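Zhuravel oval table, white. Four stars

Bought in February, so a couple months of use now. Needed something for the back room that wasn't a desk. Laptop, sewing, kid's homework, whatever lands on it.

Assembly: 13 bolts, one allen key, instructions are pictures only and step 5 is drawn backwards. Flipped the legs, redid it. Took an evening. Musa held the other end and complained.

Good stuff. Doesn't wobble. No corners, my hip is very gratefull. Wipes clean with a damp cloth, even ballpoint if you get to it fast. Hot mug left a faint ring, gone next day.

Bad stuff. Delivery slot moved twice. Box weighs a ton. One foot cap missing, emailed Clistico, they sent a whole bag of them, no note. Fine.
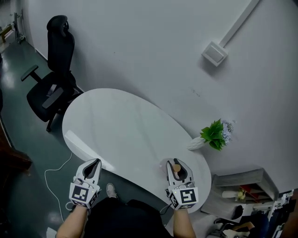
White was a gamble for me, wanted the gray but it was out of stock till who knows when. Shows every crumb. But for fiddly work it's great, you can find things. A little tan peg or cork thing, easy to spot against it. Clear stuff less so, a see-through cup sort of dissapears and I've knocked a few over. Would still pick white again I think.

Minus one star for the delivery mess and the instructions. Jummai has the bigger one, says same story with the box. Get someone to help you carry it.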